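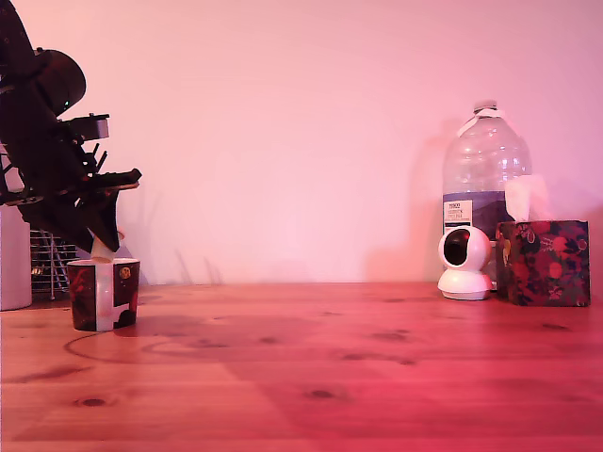

Subject: Re: [hardwater-tea] Scum on black tea, and which filter
From: Maysoun Hourani
To: hardwater-tea list

Wissam Daher wrote:

> Hi all,
>
> We moved to Flevwood in the spring and I have not had a decent cup
> of black tea since. Same tea I have bought for years (the breakfast
> blend from Dabbas), same kettle, same pot. It comes out dull and
> flat, and after a couple of minutes there is a brown film on top
> that breaks up when you stir and sticks to the side of the cup.
>
> The water report says total hardness 399 mg/l as calcium carbonate.
> I gather that is high.
>
> What I have tried so far:
>
> - descaling the kettle with citric acid. Kettle looks great, tea is
> the same.
> - boiling the water twice. Maybe worse?
> - more leaf. Stronger, still dull, still the film.
> - a splash of lemon. Film gone, but then it is lemon tea, and I
> take milk.
>
> I am looking at the Trirnusar pitcher and also at the Drarkilard
> unit that goes under the sink. The second one costs a lot more and
> I would have to ask the landlord. Does anyone here have either one?
> Is the film bad for you? Also, does bottled water fix it, and which
> kind?
>
> Thanks,
> Wissam

Hi Wissam,

I'm also on Flevwood water, on the east side, so I can answer most of this.

The film first. It forms when compounds in the tea meet calcium and bicarbonate in the water, with air at the surface. I have been drinking it for years and I have never read anything that says it is harmful. It looks bad and it dulls the taste. Lemon gets rid of it because the acid deals with the bicarbonate. Milk makes it a bit worse in my cups, which you may have noticed.

Descaling the kettle is worth doing for the kettle. It won't do anything for the tea, as you found. The minerals are in the water you pour in, and they will be there again tomorrow.

On boiling twice: the usual advice against it is about taste and I can't tell the difference myself. What does help a little is a long boil followed by a rest. Boil it, leave it with the lid on until the white stuff settles, pour off the top part into a clean pan and bring that back up for the tea. Some of the hardness stays behind as scale. I did this for one winter. It works well enough to show you that water is the problem, but it is slow and you will get tired of it.

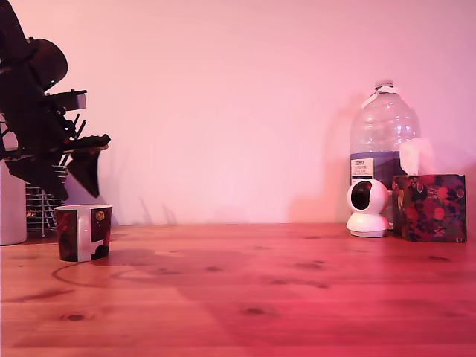 Wire rack and the pink wall.

Now the filters. I have the Trirnusar pitcher. It holds 805 ml of filtered water, so one fill makes a pot and not much more. If you have people over, you'll be standing there waiting for it. The cartridge is the kind that swaps out calcium, and with our water it wears out well before the date on the box. I got 27 days out of the last one before the film came back. I don't go by the reminder strip on the lid. I go by the tea. When the surface of a plain black cup starts to look dusty, I change the cartridge.

Keep the pitcher in the fridge if you can, and throw out what has been sitting in it if you go away. Rinse a new cartridge for longer than the leaflet says. The first couple of fills taste sour to me, so I give them to the plants.

I don't own the Drarkilard. My sister had one in her old apartment and I drank a lot of tea there. Hers was the reverse osmosis model, and it takes out nearly everything. The tea was very clear and bright with no film at all, but I found it a little sharp and thin, mostly with the black teas. Greens were lovely. She ended up mixing in some tap water, one part tap to 6 parts filtered, and after that I liked the blacks too. If you do go that way, try mixing before you decide you don't like it. Check which model you're being quoted for, too. There is also a plain carbon one under the same name, and carbon on its own does very little for hardness.

For a rental I would start with the pitcher. You can take it with you.

Bottled water does fix it if you pick the right bottle. Look at the label for bicarbonate and for dry residue. You want both to be low. Several of the well known mineral waters are as hard as what comes out of your tap, so going by price or by a picture of a mountain won't help. Store brand spring water has been fine for me, but it changes source now and then, so read the label again when the design changes.

Before you spend any money, do a side by side. Two cups, the same weight of leaf in each, one with tap and one with a soft bottled water. Same time, no milk. Use cups that are white on the inside if you have them, because color is the easiest thing to compare. Let them both sit for five minutes and look at the surface under a lamp. If the bottled cup tastes like the tea you remember, then you know a filter will be money well spent.

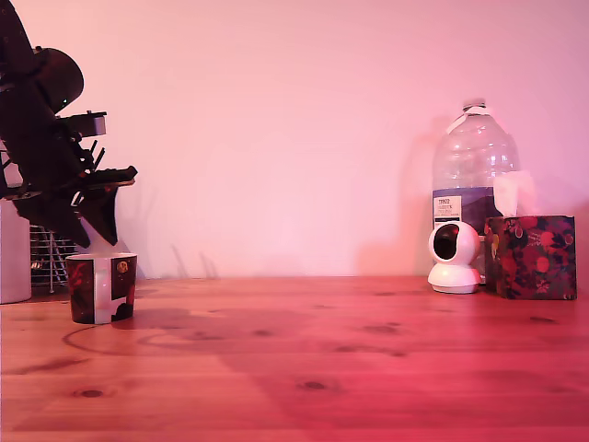 Mug on the wooden table.

One more thought on the tea itself. The Dabbas breakfast blend is a fairly delicate one for water like ours. They have another, I think sold just as "strong," which is smaller leaf and mostly Assam. It copes much better with the tap here. I keep a bag of it for mornings when the pitcher is empty. Steep it short, three minutes at most. Hard water and a long steep gives you something close to gravy.

For the brown ring inside the cup, baking soda on a damp cloth takes it off. Go easy on anything with gold on the outside.

If anyone on the list has used the newer Trirnusar cartridges, the ones with the gray cap, I would like to know how long they last in very hard water. The shop in Flevwood stopped carrying them in August and I don't want to order a box without hearing from someone first.

Wissam, let us know how the two cups come out.

Maysoun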